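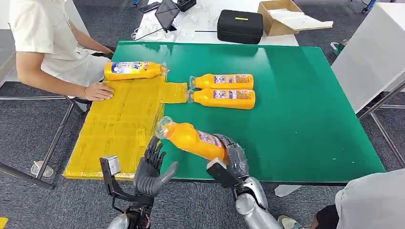

Lindsay Hapeta
Koltance Packaging Group, Droritz

4.2 Does bottle direction matter at the table?

Figure 3. Orange bottles on a green table, beside cardboard covered in yellow tape. The caps do not all point the same way.

Okard's packing guide claims that bottles laid with their caps in one direction are faster to box and easier to check. The claim has been repeated often, most recently by Workneh, and we could find very little behind it. The guide cites a single trial of 200 boxes, with no word on who did the packing or how long they had been at the job.

We logged 257 boxes at Droritz in October. For 103 of them, packers were told to line up the caps before boxing. The rest were packed however the packer liked. Median handling time differed by 2 seconds in favor of lining up, and the gap vanished once we left out packers in their first week. We would not change a work rule on that basis.

The layout in Figure 3 would fail the Okard check. Two bottles lie side by side with their clear caps toward the yellow sheet, while the one on the sheet has its cap turned the other way. Whether such a mix slows anyone down is a separate question, and the guide treats it as settled.

Label checks are a stronger case, at least on paper. A label has to face up to be read, but cap direction says little about that: a bottle can point the right way and still be rolled onto its label. The guide scores both under one heading, "order," so its reported gain cannot be traced to either. We scored them apart (see Section 4.3).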